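Workshop notebook, last and pattern bench
January, start 7:40

Carried over from the previous page: the Kedono slingback, size 37 sample, still gaps at the topline on the outside quarter. Pulled the upper off the last and measured again. Topline length on the paper pattern is fine. After lasting it has grown 3 mm on the outside and 1 mm on the inside. The lining is holding, so the growth is all in the outer.

Two suspects: the goat is stretchier than the swatch card said, and the reinforcement tape stops 13 mm short of the back strap tab. I cut the tape pattern myself, so the second one is mine.

Trial A. Same goat, tape run all the way under the tab and turned. Cement thin, one coat, pressed, left under weight until 9:15. Lasted with the same pull as before, toe first, then the joints, then the seat. Left it on the last through lunch.

Trial B. Second skin from the Oláh delivery, cut heel to toe along the backbone line instead of across the belly. Old tape length kept, so only one thing changes.

Skins used: Oláh lot 483, both trials. Lot 685 is the one with the loose grain near the flanks and is set aside for insole covers and nothing else. Please do not put it back on the upper rack.

While A and B were resting I went through the heel blocks from Drekorham. The 55 mm block sits well on the shank curve. The 70 mm block does not. There is a sliver of light at the breast, and if you clamp it closed the toe spring drops by 2 mm. Sanding the seat would hide it on a sample, but it would come back in production. I want the block recut with the seat angle taken from our last. Drawing is in the flat file under K, pencil only, needs inking before it goes out.
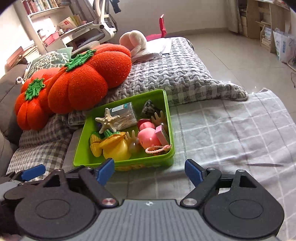 Athina Kalogeropoulos, reading this page at the bench, disagrees about the block. Her view is that the seat angle is correct and the shank is wrong: the batch we are using was bent for the 55 and was never re-formed for the 70. She would put a re-formed shank in first and check the gap again before anyone pays for a recut.

Fair point. Checked the shank drawer and there is one bend only, so the 70 has been sitting on a 55 shank the whole time. Drawing stays in the flat file for now. Shank re-formed over the 70 jig, two passes, no heat. Gap at the breast went from 1.5 mm to just under 0.5 mm. Toe spring is back within tolerance. What is left could be the insole board, which was skived by hand and is uneven at the rear edge. Will redo the board on the machine and measure once more.

14:20, trials off the last.

Trial A: topline growth 1 mm outside, nothing measurable inside. Gap closed at the quarter. Slight ridge where the turned tape sits under the tab, can be felt with a thumb but does not show through the goat.

Trial B: growth 2 mm outside, 1 mm inside. Better than the original, still open. Cutting direction helps but does not fix it alone.

Decision: both together. Tape to full length, ends skived before turning to lose the ridge, and quarters cut along the backbone. This costs leather. The nesting by hand gives one pair fewer per skin, and costing has to be told before the Tinano quote is confirmed, as they share the same quarter pattern in the lower heel.

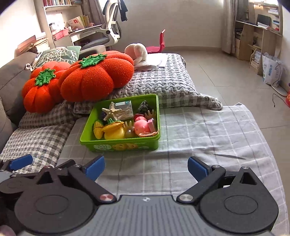 p. 99

Buckle strap, same shoe. Holes are punched at 6 mm spacing and the sample room wants 5. At 5 the goat starts to tear between holes unless the strap is backed. Tried nylon tape backing, strap is then too stiff to pass the keeper cleanly. Tried thin pigskin, passes fine, thickness at the fold 2.4 mm. Going with pigskin. Edge paint took badly on the fold, two coats with a light sanding between, third coat tomorrow.

To do:
Re-skive insole board for the 70, remeasure gap.
Grade tape pattern 35 to 41 at full length. Scrap the old set so it does not get used.
Mark shank drawer 55 / 70.
Ask Oláh for stretch figures by skin area, the swatch card gives only one value.
Cut right and left in the combined version, full pair, for fitting.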